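Erbridge Guest House – Kitchenette Safety Checklist, with Comments
Dish rack, glassware and counter
Checked May 4, 2025

Many thanks to everyone who has been using this sheet since April. The comments are there to help whoever has the next turn, so please read them even if you know the kitchenette well (I have written rather a lot this time, I'm afraid, but I do love this little corner with its roses and ribbons).

1. Glasses free of chips and cracks – OK
Take each glass up to the light and turn it slowly, looking at the rim first and then at every corner. The angled ones need a bit more patience than round ones, as a tiny nick can hide very nicely along an edge. Run your eye over it before you run your finger over it, please!
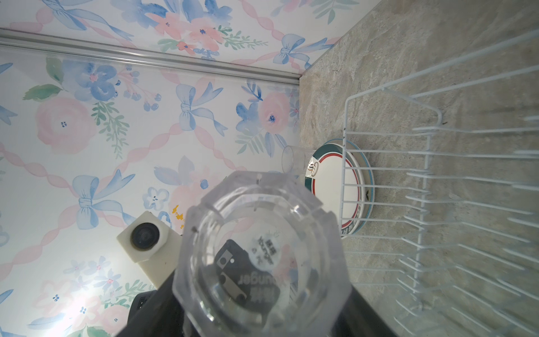 Item 1: clear octagonal glass, round white label on the bottom.

Labels on the bottom may stay for now. If one starts to peel, soak it off in warm water and please don't scrape at it with a knife.

2. Bowls and tumblers sound, no splits – OK
The plastic pieces are forgiving, but they do get old, and a split in a bowl is a miserable thing to clean. Check the underside as well as the inside, and feel along the foot ring, where crumbs of dried food like to settle. Small specks should be rubbed with a damp cloth to find out whether they are marks or dirt. 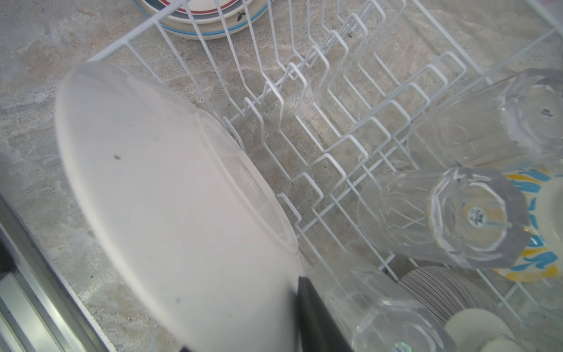 Bowls should go in leaning or upside down so the water can run off, and I would ask you to leave a little air between one piece and the next. Anything with a sharp or rough edge goes straight into the box marked Nandari in the hall closet, with a note, and we will see about a replacement.

3. Plates stacked low and away from the edge – OK
A short, steady pile is what we want. If a plate is set down by itself on the counter, slide it well back from the front, particularly when there are small visitors about who can just reach.

4. Counter wiped, walls clean and dry behind it – OK, with a comment
The stone pattern is lovely but it hides spills beautifully, so wipe the whole surface even when it looks spotless. Go gently on the flowered walls – a soft cloth, hardly damp, and no spray cleaner near the blue bows.
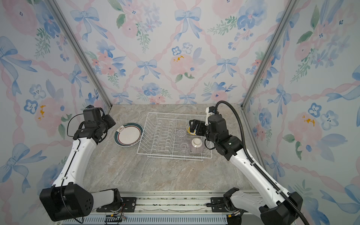

5. Dish rack steady, coating in good order – ATTENTION
Press lightly on each corner of the rack; it should not rock. Then look closely at the white coating, all along the rails and down at the joints. There are small dark chips on the left rail near the back corner, and I would like us to keep watching them. Rust can start in a place like that, and it will mark a good plate before you know it.

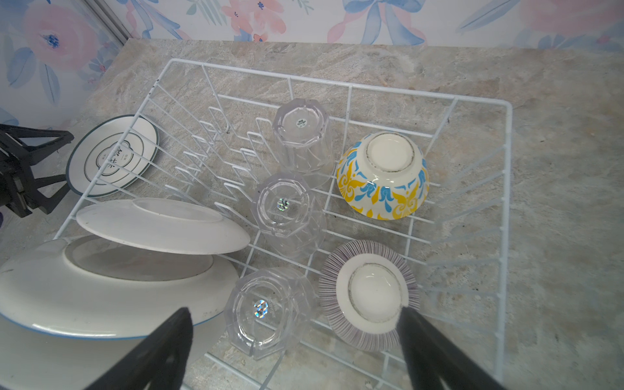
If the chips get any bigger, please write it down here with the date and tell the Caldeira office, extension 47. They keep a spare rack on shelf 7 and are always very nice about it. Please don't paint over the coating yourself, however handy you are, because we can't be sure the paint is suitable next to dishes.

6. Rack not overloaded – OK
Heavier pieces low down, glasses upside down with room around them, and nothing balanced on top of anything else. If you run out of space, dry a few things by hand and put them away.

Result: passed, with item 5 to be looked at again at the next check. File this sheet in folder 383.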